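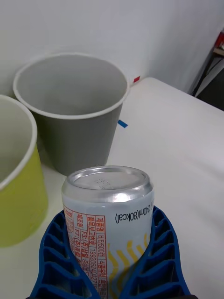

The purchase price of a robot cell is the figure most often quoted and the one that decides the least. A buyer who compares arms by price alone has left out the gripper, the mounting surface, the spare parts, the floor space and the hours needed to set the cell up again whenever the product changes. Of these, the gripper is the usual source of error in a first budget. Curved fingers built as a lattice of open cells, closed around the lower part of a short aluminum can, leave the lid and the upper part of the label clear. Whether the same fingers will serve for a tapered paper cup is a separate question, and it should be put to the supplier before the order is placed. This chapter treats the gripper, the objects it must hold and the surface they stand on as one purchase.

Chapter 6
Budgeting for a Small Handling Cell

After studying this chapter you should be able to:
prepare an object list suitable for sending to suppliers;
separate one-time costs from recurring costs;
compare two quotations that cover different items;
set a reserve for changes made after delivery.

6.1 The object list

Every equipment plan starts with a list of what is to be handled. The list gives each object's outer dimensions, its weight when full and when empty, its material, and the position in which it arrives and leaves. Printed surfaces that must stay readable are marked, as are rims and lids that may not be touched. Objects expected within the next 2 years are entered on a separate sheet, so that the supplier can quote for them as options.

A weak list produces a weak quotation. "Drink containers, various" will be priced by one supplier as a single can size and by another as a full range of cans and cups. The two totals cannot then be compared. Where samples can be shipped, they should be shipped with the list, and the supplier should return a record of grip trials for each one.

6.2 One-time and recurring costs

One-time costs include the arm, the controller, the first set of fingers, the table, guarding, freight, installation and operator training. Recurring costs include replacement fingers, cables, software fees, inspection and the labor spent on resets. Fingers belong in both groups. The first set is bought with the machine; later sets are consumed by it.

The Braton packing plant at Clulville will be used as the running case in this chapter. Its first plan allowed $649 for finger replacement in the opening year, based on the supplier's stated service life. The plan made no entry for finger changes between products. When these were added, each change took 17 minutes of operator time, and the annual labor charge exceeded the charge for the parts.

Changeover time should be measured at the supplier's site with the buyer's own operators. A figure taken from a data sheet normally covers the mechanical exchange only. It leaves out the test cycle that follows.

6.3 Comparing quotations

Braton received quotations from Anberg and Pfeiffer. Anberg priced the arm and gripper together and excluded the table. Pfeiffer included the table and priced each finger type as a separate line. The Anberg total was lower by $2,000. Once a table of the required stiffness was added to it, the difference changed sign.

The procedure is to draw up a blank sheet from the object list, enter every item the cell needs, and then fill in each supplier's prices. Empty boxes are returned to the supplier as written questions. No total is calculated until all boxes are filled. Table 6.1 gives the blank sheet used at Clulville, and the completed sheets appear with the exercises in Section 6.6.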